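Skotevport Opens a Room in Etbridge for Teaching Robots by Example

ETBRIDGE, February. Skotevport announced today that its new recording room in Etbridge has started regular work. In this room a two-armed robot with multi-fingered hands handles plastic parts between yellow shelving and a bin on the floor. Every attempt is stored as one example for Sangkhawat, the learning system of the company.

The first collection has 729 examples. The company wants to reach 2,000 before the summer. Attempts with mistakes are also kept, and they receive their own label.
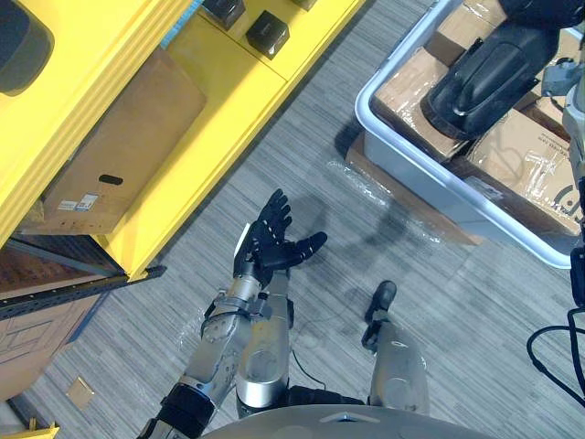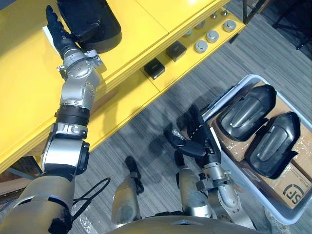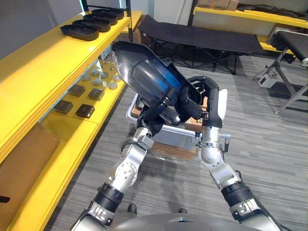
Part handling in the Etbridge recording room.

One example is short, and the longest one in the collection so far takes 46 seconds. After each session the operators look through the recordings and write down where the task begins and where it ends. The position of the bin and the order of the parts are changed often, so that the system does not learn only one arrangement.

"We prefer 1,000 examples with good labels to a much bigger number which we did not check," the company said in its statement.

Tinduston, the partner of Skotevport for this project, will test the trained system on its own packing line. The first results are expected in the autumn. Schools and small manufacturers who wish to visit the room can write to the Etbridge office of Skotevport.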